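Preguntas frecuentes sobre sábanas, hilos y otras promesas de etiqueta

Nos escriben mucho preguntando qué ropa de cama comprar. No vendemos ninguna, así que contestamos lo que pensamos. La última revisión es de mayo y la hizo Ľubomír Kubíček, que desconfía de casi todo lo que lleva la palabra "premium".

¿Más hilos significa mejor sábana?
No. Hasta cierto punto un tejido más tupido resulta más suave, pero a partir de 400 hilos conviene preguntar cómo los han contado. Hay fabricantes que retuercen varios cabos finos en uno y los cuentan por separado. Así aparecen los juegos de 900 hilos a precio de oferta, que suelen ser pesados y calurosos.

¿Entonces 200 hilos es poco?
Para un percal de fibra larga, no. Es una sábana fresca, algo crujiente al principio, y aguanta bien los lavados. Quien busque tacto sedoso quizá prefiera un satén, sabiendo que se engancha antes.

¿Qué quiere decir "algodón egipcio"?
Por sí solo, bastante poco. Indica un origen, y la calidad depende de la fibra y del hilado. Si la etiqueta no da el porcentaje, nosotros lo tomamos como publicidad.

¿Merece la pena la gama Plorcombe?
El percal sí nos gustó. El satén salió de la secadora con bolitas en la zona de los pies, y la garantía no cubre el "desgaste por uso" – cuesta imaginar qué otro desgaste puede tener una sábana.

¿Y las reseñas de Majumder? Tiene 3.392 y casi todas son de cinco estrellas.
Lea las de tres. Muchas de las otras están escritas al abrir el paquete, y una sábana sin lavar no dice gran cosa. Buscamos opiniones de gente que llevara un año con ella y encontramos muy pocas.

¿El bambú es más ecológico?
Casi siempre es viscosa. La planta crece rápido, de acuerdo, pero convertirla en fibra exige disolventes. El tacto es agradable y con eso debería bastar para venderla.

¿Sirve de algo el suavizante?
Deja una película sobre la fibra y las toallas absorben peor. En las sábanas el daño es menor. Dosside asegura que el suyo "regenera el algodón". Hemos pedido el estudio dos veces y seguimos esperando.

¿Hay que planchar?
Solo si le gusta. Sacudir la prenda al sacarla de la lavadora y tenderla estirada quita buena parte de las arrugas. El spray alisador de Brorkuteck huele bien, pero con agua en un pulverizador obtuvimos lo mismo.

¿Cada cuánto se cambian?
Una vez por semana es una buena costumbre. Si duerme con el perro, antes.

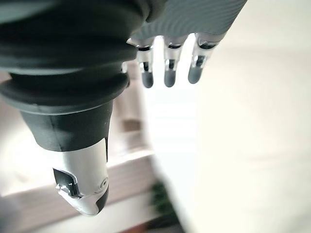
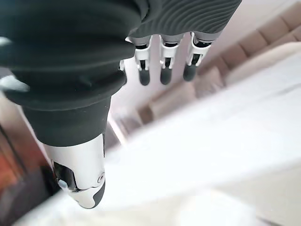
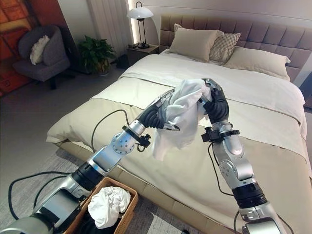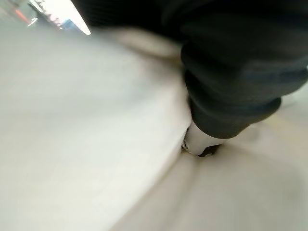 En la tercera imagen, tela blanca arrugada sobre una cama doble.

¿Puedo enviar una consulta?
Sí, por el formulario de contacto. Indique la composición exacta que figura en la etiqueta y a qué temperatura lava. No contestamos a tiendas que piden que retiremos una opinión.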